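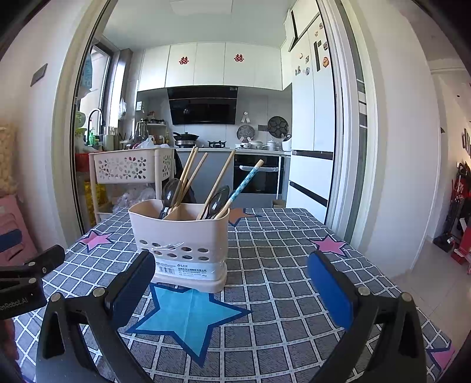 *A hand-held gripper at the utensil holder, with the kitchen beyond.*

**PLAMTHORPE, February 12, 2024.** If you have ever wondered how a machine might learn to put away the chopsticks, the answer (or at least the start of one) is being worked out on a dining table in Plamthorpe, where the Flelloren project has been gathering examples of ordinary table chores, one small reach at a time.

The idea is a friendly one. A person holds a gripper, which carries its own camera, and does the job by hand: picking up a spoon, say, and standing it in the holder with the others. Each go is saved as a single example, and a learning system is later trained on the whole pile. So far the team has 573 of them from this one table, gathered over 29 sittings, and Kiri Maihi, who looks after the recordings, says she is fond of nearly all of them, even the clumsy ones!

"People slow down when they know they're teaching," she told us over a very welcome cup of tea. "We ask them to go at the pace they'd go after supper, when they want to get back to their book."

Chopsticks have been the hard part. They are thin, they roll, and two lying close together can come up as one, so Maihi and her colleague Delwyn Mudgway have asked for extra turns with a single stick laid flat on the cloth. Spoons go quicker, though the dark ones take a bit of care over which end to hold. The starry tablecloth stays on throughout, and Mudgway would like a plain one added to the plan before long, along with a striped one if his aunt can be talked into lending hers.

A sitting lasts about 70 minutes with a good break in the middle, and between turns the pieces are laid out again in new spots, with a spoon and a chopstick side by side being a favorite starting point.
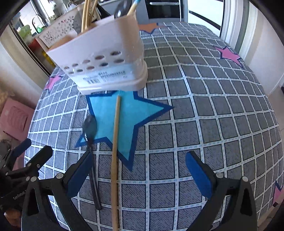

## More tables wanted

The project hopes to visit homes in Badberg by June and would be glad to hear from households there, large or small, tidy or otherwise. Huia Dunstan is keeping the list of names and can be reached through the Flelloren office on Sawatzky Street.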